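Sirkico Kitchen Things: notes and data card

I started this as a text file on my desktop and it grew, so now it gets a proper README. Sirkico is a set of labeled photos of small kitchen things around the sink: cutlery, chopsticks, dish racks, drying mats, strainers, hooks, the odd lid. There are 3,000 pictures in the full set and 2,000 of them have labels I'm happy with. The rest are in a folder called later, and you're welcome to them if you like a mess.

Why the sink

Every kitchen collection I looked at was plates and pans and fruit in bowls. My own kitchen is mostly drying dishes! I wanted the stuff that sits out between one meal and the next, on whatever mat or towel people put down, in the order it came out of the water.

What's in the download

photos/ - the pictures, sorted by kitchen
labels.csv - one row per labeled item
kitchens.txt - my notes on each of the 4 kitchens
later/ - unlabeled, see above

The kitchens are called Grekmont, Iltden, Snorradóttir and Annex. Grekmont is the big one with the window. Iltden is narrow and has terrible light after 4 p.m., so expect grain. Snorradóttir has the nicest cutlery drawer of the lot (I was a bit jealous the whole time), and Annex is really a hot plate and a sink, and only has 340 pictures.

How I label

One row per thing, with columns for kitchen, kind, color, material and touching. Material stays blank if I can't tell from the photo. I used to guess, and then I found I'd called the same ladle steel in one row and plastic in another, so no more guessing.

Chopsticks took me the longest to settle. A pair gets one row if the two sticks lie together and match. A stick off by itself gets its own row and the kind is chopstick_single, even when I'm pretty sure its partner is somewhere in the pile. Dark ones and light ones never get paired up, please don't "fix" that.

Spoons are spoon, whatever the size, and the fancy ones get a note in the last column. Clover-shaped bowls, twisted handles, tiny enamel flags on the end - all notes. I tried having a separate kind for dessert spoons and gave up within a week.

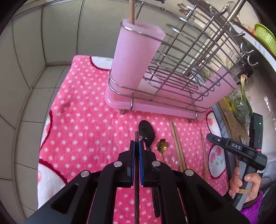
Mats and towels count as surfaces and get one row per photo with the main color first, then pattern if there is one. So you'll see things like "pink, dots, circles". Cherries, cats and so on go in the notes column as well. If somebody wants to do a proper pattern list I'd love that, my words for patterns are all over the place.

Racks are one item, including the tray and any cups hooked onto them. Things standing in a cup are labeled separately, but only if enough shows to say what they are. If it could be a chopstick or the handle of something else, the kind is stick_unsure. There are a lot of those. Clear glass and clear plastic go under clear_unsure for the same reason, and those rows are the ones I'd check first if your numbers look odd.

Known problems

- Iltden has two strainers that I mixed up until May. The early rows are still wrong.
- Forks are underrepresented. I don't know what to tell you, we eat a lot of soup.
- Gold and yellow were the same color in the first version. I've split them in Grekmont and Snorradóttir, Annex still needs doing.

Using it

Do what you like with it, and a mention of Sirkico would be nice. If you send corrections, send the row number and what you think it should say. Whole replacement files make me nervous - I once lost an evening of spoon notes that way.

Next on my list is the drawer photos from Snorradóttir, once I've decided what to call a whisk with half its wires gone.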